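Getting the release step right

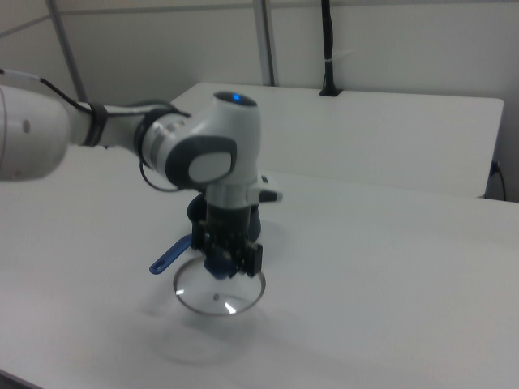 The glass lid, held by its knob just above the table.

I spent most of September on one function. It is called place_and_release, and when I started it was 15 lines long. It moved the arm to a target height, opened the fingers, and went back up. For blocks and cups that was fine. For a glass lid it was bad, and I want to write down what I changed before I forget why.

The old version trusted the height it was given. The planner worked out where the bottom of the object should be, using the object model and the grasp pose, and the arm went there. That assumes the object hangs straight. A lid held by a small knob does not have to hang straight. If it tips even a little, one edge is lower than the model says, and that edge gets to the table first while the arm is still moving at full approach speed.

My first idea was to fix it in perception. Glass makes that hard. Our depth data has holes wherever the lid is clear, and the table shows up through it at nearly the right distance, so the point cloud looks like a table with a blob in the middle. I tried fitting a circle to the metal rim in the color image instead. That works when the light is even. A bright reflection on the glass can break the ellipse fit, and then the tilt estimate jumps from one cycle to the next. I filtered it, and then it lagged. I kept the rim fit in the end but only use it for a rough tilt, one reading before the descent starts, and I throw it out if two fits in a row disagree.

The real fix was to stop caring so much about the exact height. The descent now has two parts. The arm moves quickly to a safe height above the predicted contact, where the margin includes the lowest edge of the tilted lid. Then it goes down slowly and watches the estimated force at the wrist. When the force passes a threshold the arm stops, waits 100 milliseconds, and checks again. If the force is still there, it counts as contact.

Contact is not the end of it, and I had that wrong for a few days. First contact is one edge. If you open the fingers then, the other side drops. Baiba Vītola looked at my logs and pointed out that the force curve had two steps in it on the good placements, one for the near edge and one when the rest of the lid came down. So now the controller softens the vertical axis after first contact and keeps lowering until it sees the second step or runs out of travel. The fingers open slowly after that.

The cable was a side problem. It runs along the arm to the wrist, and it pulls a bit differently depending on the elbow position. That shows up as force that isn't there. I was zeroing the estimate once at startup. Now I zero it at the safe height, with the lid already in the fingers and the arm still, so the lid's weight and most of the cable pull are both taken out right before the part that matters.

I moved all the settings out of the code and into one file per object. Gediminas Kuusk wanted them in the planner config with everything else, and we went back and forth on it. I think they belong with the object. A lid and a saucepan need different thresholds, and I don't want to edit planner files every time I add something from the kitchen shelf.

The function is now 395 lines with the state machine and logging. That is too many. A good part of it is handling for timeouts and for the knob slipping in the fingers, and I could probably pull the logging out into a wrapper.

Still open:

Placing the lid on a pan. Everything so far is lid to table. A pan has a rim that the lid has to line up with, and my second-step check will not mean the same thing there.

Threshold tuning. I still pick the numbers by looking at plots. Ott Ozoliņš has a script that replays old logs against new thresholds and I want to try that next.

Simulation. Our contact model treats the lid as one rigid disk with a fixed grasp, so it never tips. I need to add some give at the knob or the tests don't tell me much.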